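Planel Shelf-Basket: Whole-Body Reaching While Carrying

Data card, version 2
Last updated 1 November 2023
Maintainers: Divina Manalastas, Lleucu Meredith

Summary

Planel Shelf-Basket is a set of 2000 teleoperated episodes in which a full-size biped carries a basket in one hand and works at a cube-style shelving unit with the other. It was collected to test whether a policy trained with a load-conditioned balance term reaches into a cubby more reliably than one trained on arm motion alone. The reference policy is called Cerutell. The baseline is the same network without the load input.

Task

The robot stands at the shelf with the basket already in its left or right hand. An episode covers the approach, the reach into a compartment, the release or grasp, and the return of the free arm. Compartments differ in height, and the low ones require a bend at the hip. The basket must stay off the floor for the whole episode. Episodes in which it touched down are kept and carry the flag basket_contact.

Views

Each episode has one head stream and two fixed streams, synchronized to the controller clock. The head stream is pitched steeply down, so hands and floor stay in view during low reaches.
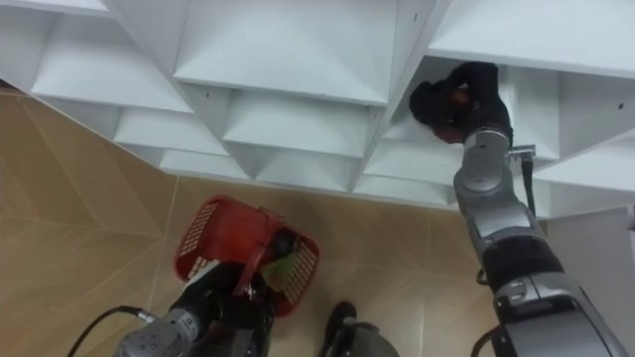
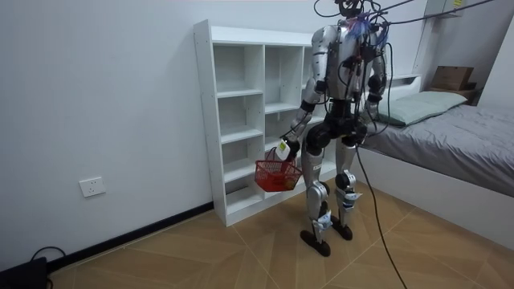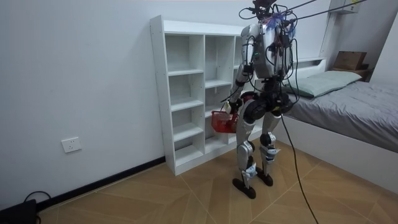 Cables are not masked in any stream. We trained with and without masking on the Quinlan split and saw no difference in reach error, so the masks were dropped from the release.

Annotations

Head frames carry segment labels for shelf boards, side panels, both arms and the basket. Boards are labeled individually. A board divided by an arm keeps a single ID. Basket contents are labeled only as "item", with no category. Lleucu Meredith labeled the head stream and Divina Manalastas reviewed it; disagreements over board boundaries were settled using the fixed views.

State records contain joint positions, joint velocities, commanded torques, wrist wrench estimates and foot contact. The wrench estimate drifts after long episodes. Use the re-zeroed field (wrench_rz) unless you need the raw signal.

Splits

Train and validation are divided by session, never by episode. The Quinlan split holds out 105 episodes with compartment heights absent from training. Do not tune on it.

Results

Cerutell beats the baseline on the held-out heights, and most of the gain comes from the lowest row. At chest height the two are indistinguishable. Removing the wrist wrench from the input brings Cerutell back to baseline level, which suggests the policy is reading the load from the wrist and making little use of the images for it. We have not tested a basket heavier than the one in the training set.

Known issues

Fixed cameras were bumped during the January sessions. Corrected extrinsics are in calib_v2; the original files remain for reproducibility.

The free hand often hides its own fingertips once inside a cubby. Fingertip labels in those frames are interpolated and marked as such.

All data come from one room with one shelving unit. Expect poor transfer to units with doors or drawers.

Loading

Episodes are stored one per directory. The Zileo loader reads them directly. Version 1 directories need the convert_v1 script first, and it does not recover the missing foot contact field.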